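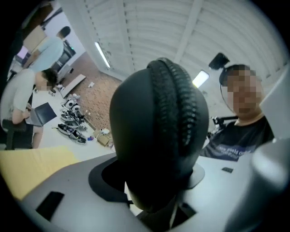 Inside the workshop

About Brarix

Brarix repairs and restores sewing machines, overlockers and small industrial stitching equipment. We work from a unit in the Vadness estate and look after machines for home sewers, alterations shops, schools, sailmakers and upholsterers.

The business started as a repair bench at the back of a fabric shop called Meireles. Customers would bring in a machine with a bolt of cloth under the other arm, and the repairs gradually took over the storeroom. When the shop closed, the bench moved out on its own and took the name Brarix. We have been trading for 19 years and still have the original cutting table, which we now use for parcels.

What we do

Most of our work is servicing. A standard service covers cleaning, oiling, timing, tension and a stitch test on three weights of fabric. We return the test swatches with the machine so you can see how it was sewing when it left us. If we find a fault that needs parts, we ring you with a price before going any further.

We also rebuild older machines. Hand cranks and treadles make up a good part of this, along with the all-metal electrics that many people inherit from a parent or grandparent. Belts, bobbin winders and motor brushes are usually easy to find. Cams and some gears are harder, and we keep donor machines for that purpose. There are 34 of them on the shelves at present, and we are generally willing to buy more if the castings are sound.

Computerised machines are a mixed picture. We can do the mechanical side of nearly all of them. Circuit boards depend on whether the maker still supplies them, and for some models the answer is no. We will tell you so at the counter and won't charge for looking.

Schools and organisations

We service classroom machines under an annual agreement and currently look after 43 schools. The work is done on site during term breaks, with the September holidays being the busiest. Bookings for that period should be in by the end of June. Each machine gets a numbered tag and a record card, so a teacher can see which ones have been giving trouble and what was done about it.

Solell is our hire fleet. It began as a few spare machines lent to customers during long repairs and is now available to theatre companies, costume departments and community groups by the week or the month. Domestic machines, overlockers and two walking-foot industrials are available. Needles are included — thread is not.

Parts and manuals

Our manual library holds 648 instruction and service booklets, most of them given to us by customers. You are welcome to come in and read them. If you need to check the threading on a machine you have just bought at a garage sale, tell us the model number and we will see what we have.

We sell needles, bobbins, belts, feet and oil over the counter. Please bring the old part with you if you can. Bobbins in particular look alike and are often a slightly different height.

Visiting us

The counter is open Monday to Friday, with parking in front of the roller door. Industrial heads are heavy, so ring ahead and we will meet you with a trolley. Please bring the foot pedal and power lead along with any domestic machine, plus a sample of the fabric if the problem only shows up on one kind of cloth.

Page updated 2026-02-12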